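Telport has changed how it sorts small medical supplies at its Bilyk workroom. From March, masks, syringes and other wrapped items go into open blue bins beside a slotted aluminum bench.
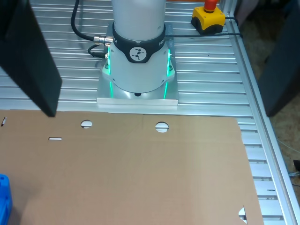

*Slotted aluminum table with a red stop button, Bilyk workroom.*

The new layout serves 12 clinics. Masks and syringes are kept in separate bins,
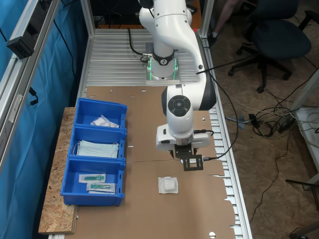

and items are sorted on a cardboard sheet that is replaced every Tuesday.

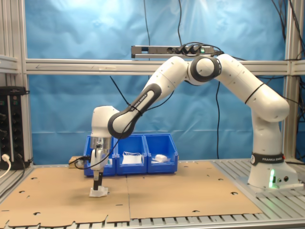

*Blue bins at the back of the work surface.*

Orders are handled by Wokance.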